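Back from Kirkari, quick post before the washing goes on

Right. Home Monday night, bags still in the hall, writing this before I forget which place was which.

We did 2 nights at the Sallier, then moved on to Jumenell for the rest. Sallier first. Tiny flat over a bakery, bed fine, shower fine, kitchen with one sharp knife and no tin opener. Lovely smell from 5am whether you want it or not. Host left a key in a box by the side gate and the light there doesnt work, so bring a torch.
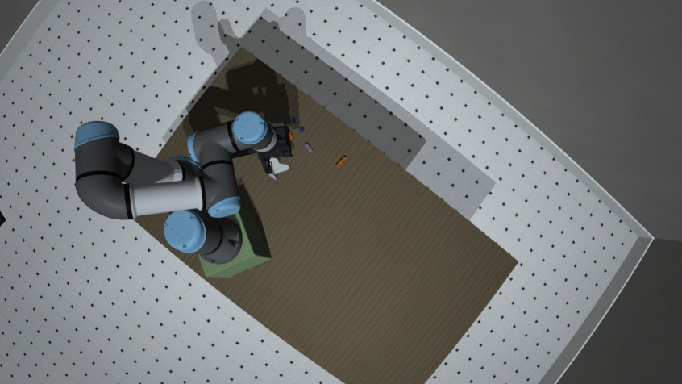

Jumenell is further up, past the church, last bit of road very steep. Little car did not enjoy it. Proper stone cottage, thick walls, logs in the porch, one bedroom and a pull-out downstairs that I wouldn't put a grown adult on. Paid 389 for the stay, linen included, towels extra (grr). Would pay it again though. Slept like anything.

Asked on here last month if the pub did food out of season and got nothing, so went anyway. It does. Pie and chips, go early. 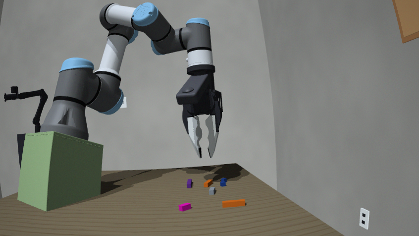
Pan commented on the last post that the top road shuts when it snows and we should of booked lower down. Fair point, and we were lucky, just rain. If you're going in January I'd ring ahead and ask.

Other bits. No signal at Jumenell apart from the top of the stairs. Wifi ok till teatime then crawls. Visitors book goes back years, someone has already pencilled themselves in for 2038, good luck to them. Dogs allowed but not on the matress, there's a sign.
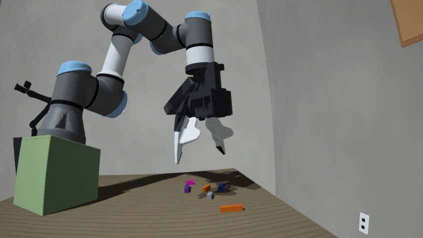 Gripper over the coloured blocks

Would I go back, yes, Jumenell over Sallier, and for a week next time. Need to sort the car first. More when I've found the charger.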